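Juice groove

A juice groove (also called a gravy groove, drip channel or moat) is a shallow channel cut into the upper face of a cutting board, near its edge. It collects the liquid which comes out of meat, fruit or tomatoes during cutting, so that less of it reaches the worktop. 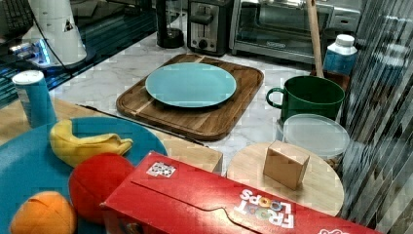

Wooden cutting board with a juice groove running around the edge, with a plate resting on it.

Form

On most rectangular boards the groove follows all four sides and closes on itself. The cross-section is normally round, which is easier to wipe than a square one. Some carving boards have a wider pool at one end, from which the liquid can be poured into a sauce or a pan. Others have a groove on one face only, and the second face is left flat for bread and pastry.

The groove reduces the flat surface available for the knife. For this reason it is uncommon on very small boards, and some cooks prefer a plain board for herbs and onions, as small pieces fall in the channel and must be picked out.

Manufacture

In wooden boards the groove is cut with a router guided by a template, usually after the board has been glued and sanded flat. Dense woods give a clean channel, but the corners may show burn marks if the tool moves too slowly. The workshop handbook by Leonie Halliday (Plilcombe, third edition) recommends cutting in several light passes -- never in one -- and a depth of 6 mm for carving boards. In plastic boards the groove is commonly formed in the mould.

Care

The channel holds water longer than the flat part of the board, and fat can remain in the corners. It is cleaned with a soft brush and hot soapy water, then the board is dried standing on its edge. Oil for wooden boards should be rubbed into the groove also, and the excess removed with a cloth.

Other uses

Between meals a board is often left on the counter and serves as a base for plates or bowls. A flat plate should stand inside the groove, or cover it evenly, because a small foot resting in the channel can make it tilt.

See also: Butcher's block; Carving; Chopping board; Drip tray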